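ROBO 210 Applied Manipulation
Stedonlow Polytechnic
Handout for Unit 8: Reviewing a packaged tabletop arm

Purpose of the unit

In earlier units the arm, gripper, controller and task were treated as separate topics. In this unit they are treated as one purchased item. Students act as the technical reviewer for a small buyer who has been offered a packaged tabletop cell and must decide whether to accept it, accept it with conditions, or send it back.

The item under review is the Jorkanley bench kit, supplied by Poulain. The trial bench is at the Flundley campus. Bookings are made through the unit page, as in Unit 7.

Students should have read the notes on repeatability and on grasp stability. The section on payload derating will be needed again for the written review.

What is on offer

Poulain quotes the kit as a single line item. The contents, as listed in the quotation, are:

Arm with base controller
Two-finger electric gripper with fitted fingertips
Wrist bracket for an accessory plate
Cable set for arm, gripper and wrist accessory
Teleoperation software, one seat
Recording software, one seat
Commissioning visit
Telephone support for the first year

The table, the objects to be handled and the computer are supplied by the buyer. A reviewer should state this on the first page of the report. Several student reports last year compared the Jorkanley price with a competitor's price that included a bench and a workstation, and the comparison was of no use to the reader.

The quotation also offers an extended support plan. It is priced separately and should be reviewed separately.

8.1 Physical installation

Check the mounting before anything is powered. The base must be bolted to a rigid support, and the support must not share a loose joint with the work surface. If the two can move relative to each other, taught positions will drift and the drift will be blamed on the arm.

Cable routing deserves more attention than it usually gets. The gripper and wrist cables on this kit run outside the arm casing. Outside routing is easy to service and easy to inspect. It also means that the reviewer has to find the joint positions at which a loop tightens, catches or passes between the fingers and the work. Move each joint slowly through its permitted range by hand guiding, with a second person at the stop button, and write down where slack runs out. Repeat with the wrist turned both ways.

The bench set-up has external cables in a long loop over the upper part of the arm. Before the first powered session, each group submits a one-page sketch of the loop at the home position and at full reach over the table.
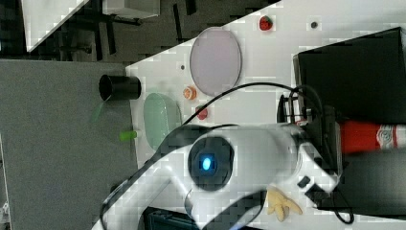
A comment left under the draft of this handout objected that a cable loop of this kind is a bench habit and should not be marked against the product. Any competent integrator would add a sleeve and two clips, the comment went on, and the cost would disappear in the installation. The reviewer, it said, ought to judge the kit as it would be after a week in a proper shop.

The point is fair as far as it goes, and the marking scheme has been adjusted. Groups may now propose a sleeve and clips as a condition of acceptance. They must still report the kit as supplied. The buyer in this exercise has no integrator, and the quotation says nothing about sleeving. If the buyer has to add parts, the parts and the labour belong in the cost table.

8.2 The object set

The supplier's demonstration task is a sorting task with dishes and toy food on a white table. It is a reasonable choice for a teaching bench. The objects are cheap, light and easily replaced, and they differ enough in shape to separate a good grasp from a lucky one.

For review purposes, sort the objects by the difficulty they present to a two-finger gripper and leave the household category aside. The following groups have worked well:

Flat and wide. The large oval plate is the main case. It can be reached only at the rim, and the rim is low. Expect the lower finger to touch the table before it gets under the edge.

Hollow and open. The bowl, the mug and the cups. A grasp may be taken on the wall, across the outside or on a handle if there is one. Record which. A wall grasp and an outside grasp are different results even when both end in a successful lift.

Small and rounded. The toy strawberries and the orange slice. These roll or turn when the fingers close unevenly.

Long with a closure. The ketchup bottle. When it lies on its side the grasp point along its length matters, and a grasp well away from the centre of mass will let the heavy end swing.

Irregular. The toy banana bunch. There is no single correct grasp. Agree on an acceptable set before the trial begins.

Colour is worth a line in the report. Most of the set contrasts strongly with the white top. The translucent bowl and the pale plate do not, and any vision option should be tested on those two first. A demonstration that uses only the red items tells the buyer very little about segmentation. 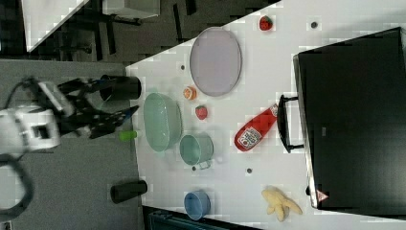

Photo: Flundley campus, manipulation bench. Reproduced for Unit 8 teaching use.

8.3 Fixed equipment inside the reach

A bench is seldom clear. On this one a large black appliance with a handle stands along one side of the table, and its handle projects over the working area. Groups should treat it as a fixed obstacle and enter it in the collision model as a box with a second, smaller box for the handle. Modelling the body alone is the most common error in this unit. The planner will then report a free path that goes straight through the handle.

The Jorkanley software accepts simple solids only. Meshes can be loaded but are converted to bounding boxes on import, without a message. Note this in the report under limitations. For one appliance it is a minor matter. For a buyer with a crowded bench it may remove most of the usable space.

Set the clearance value before running any trial and leave it alone for the whole session. Changing the clearance between runs makes the results impossible to compare.

8.4 Trial procedure

Each group runs 19 trials in a session. The order of objects is drawn from the sheet on the unit page and is not altered because a previous trial went badly.

For each trial:

Return the arm to home.
Place the objects according to the layout card.
Start the recording and read the trial number aloud.
Approach, grasp, lift, transfer and release under teleoperation.
Stop the recording.
Enter the result before resetting the table.

A lift counts as successful when the object is clear of the surface and stays in the grasp until the commanded release. A transfer counts as successful when the object comes to rest inside the target area. The two are scored separately. An object dropped onto the plate from a height has been lifted and has arrived, but the release is entered as uncontrolled.

Contact with anything other than the target object is entered as well, even where the trial is otherwise good. A common instance is a long or soft object held across the fingers, with one end reaching the rim of the plate while the gripper is still some way short of it. Position readings taken at the gripper will not reveal this. The observer has to watch the load.

Soft objects require two further entries: the commanded finger opening and the opening at which motion stopped. Plush compresses. The force reading settles more slowly than it does on a rigid part, and on this kit the software's "object held" flag may change state more than once during closing. Wait for the flag to settle before lifting, and record the delay.

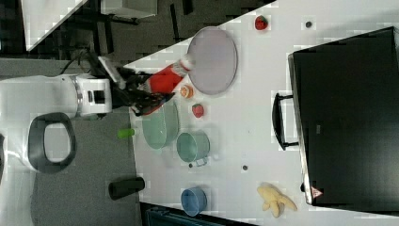

The flag itself is adjustable. Poulain's default threshold was chosen for rigid parts, according to the supplier's manual, and a lower value is suggested for textiles and foam. Groups may use either setting provided that the same one is used for the whole session and is stated at the head of the results table. A session with mixed settings will be returned unmarked.

8.5 Using the supplier's figures

The Poulain data sheet states that the kit completed 1,632 lifts in acceptance testing. The number is printed without the failures, without the object list and without the layout. It cannot be turned into a success rate, and it should not be set beside the group's own results in the same table.

It can be used in two ways. First, it gives a lower bound on the cycles completed by at least one unit. The sheet does not say whether that was one arm or several, so write "one or more units". Second, it is grounds for a question to the supplier. Each report should contain at least one written question on the acceptance test, worded so that it can be answered with a number or a document.

Repeatability is quoted at the bare flange. The gripper and the wrist plate move the working point outward, and any angular error at the wrist is multiplied by that distance. Recalculate at the fingertip. The method is in the Unit 3 notes, and the fingertip offset is on the laminated card at the bench.

Payload is quoted in the same manner. Subtract the gripper, the bracket, the plate and the part of the cable carried by the wrist. What is left is the figure the buyer needs.

8.6 Service and support

The support plan is reviewed from the contract text alone. Look for:

the response time, and whether it means a reply or a repair
who pays freight in each direction
whether fingertips are treated as consumables
what happens to the recording software licence if the plan lapses
whether a loan arm is available during repair

The last item is missing from the current contract. The licence clause is present but is worded in two ways, on different pages. Quote both.

8.7 What to hand in

Submit one report per group with the cable sketch, the results table, the collision model file and the cost table. The recommendation goes on the first page in a single sentence, followed by any conditions in order of importance. Raw recordings stay on the bench computer and are cleared at the end of July.

Reports are due at 4 p.m. on the date shown on the unit page. Groups that lose bench time through an equipment fault should enter the fault in the bench log when it occurs. Extensions are granted from the log.

Reading for Unit 9: force control at contact, sections on stiffness selection and on sliding contact. Bring the fingertip repeatability calculation to the first class.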